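Hatik Introduces Perforated Table Basket for Clearing Up After Meals

10/20/22

Hatik, the housewares line from Itent, today announced a white plastic table basket for gathering dishes and utensils at the end of a meal. The basket goes on sale in March through the Dukex online store and in Stojanovska kitchen shops.

The basket is meant for people who clear the table in one or two trips to the sink. It is wide enough to take a large serving bowl along with the spoons, spatulas and chopsticks that usually get carried separately. The walls have a pattern of small rectangular holes, and oval openings in the sides serve as handles.

"We started with the big bowl, because that is the piece that never fits," said Griet Declercq, product manager at Hatik. "Our first version was too narrow. You could get plates in, but the bowl sat on top and rolled. We made it wider and left the height alone."
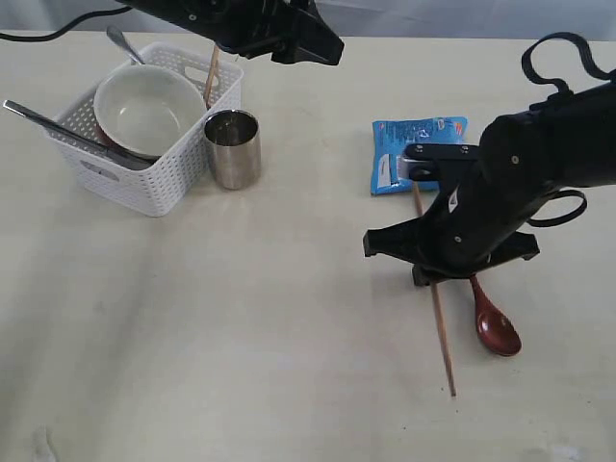 The Hatik table basket with a white ceramic bowl and utensils, next to a stainless steel cup.

Long utensils can be laid across the basket or stood up at the back. The basket has no lid and no inner dividers. Hatik tested a divider during development and dropped it after home users took it out to make room for bowls.

Those home users belonged to 145 households that tried early versions of the basket over two rounds. Josefien Nijs, who ran the trials, said most of the comments were about handles. Several people asked for openings large enough to use with dish gloves on, and the final mold was changed to suit.

The basket can also stay on the counter between meals to hold a bowl and serving tools. It stacks with a second basket of the same size when empty.
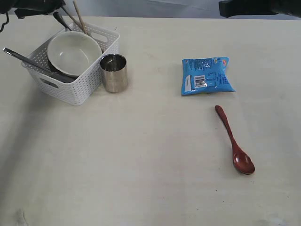 Care and Use

The basket can be washed by hand with dish soap and warm water. Hatik recommends placing the heaviest dish in first and keeping sharp knives out of the basket when carrying it. Cups and small items such as snack packets may be easier to clear on their own.

Clay saucers and other pieces that chip easily should be set in flat, under a bowl or against the wall of the basket.
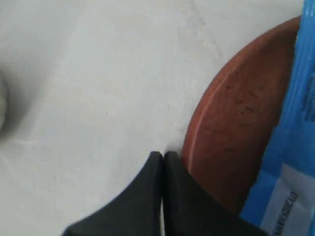 A round, terracotta-colored piece on the tabletop.

Availability

The first production run is 525 baskets, in white only. Orders are limited to two per customer until the second run is complete. Shops that want to carry the basket can contact Panya Saithong in the Itent trade sales office.

About Hatik

Hatik makes baskets, trays and racks for home kitchens. It is part of Itent, which is managed by Wim Bosman and Dirk Desmet.

Press contact: Josefien Nijs, Itent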